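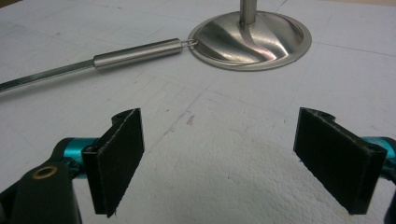
Last changed: October, 12:15 (page text only)

Reading time: 2 minutes
Print this article | E-mail this article

The open day at Jistwood's Lekdale workshop starts with the gripper, handed to visitors before any slides are shown. It is a hand-held tool with two black fingers, felt-like pads on their inner faces and teal-blue joints behind them. A person holds it and does the work; the recordings are later used to train an arm.

The part on the bench in the morning was a polished steel disc base with an upright post and a rod-and-cylinder piece hooked to its rim by a wire loop. Mirror-like metal is a poor subject for vision software. Reflections shift with every change in viewpoint, and an edge that is plain from one side can vanish from the other. Jistwood picks such parts on purpose.

The project, called Macapagal, sets a quota of 300 recordings per task. Each visitor was allowed 9 minutes with the tool. The instructions were short: approach with the fingers open, close slowly, do not correct a bad grip by twisting the wrist. Bad grips are kept and labeled.

After lunch the group moved to the Godau cell, where a fixed arm repeats tasks learned from earlier sessions. It ran a sorting task 19 times while we watched and stopped twice on a fault, both times at the handover to the second tray. The staff put this down to timing - the arm waits for a signal that sometimes comes late - and restarted it by hand.

Pad wear was the main topic of the questions that followed. Jistwood replaces the covering by inspection and has no fixed service interval. A written schedule is planned before the next open day.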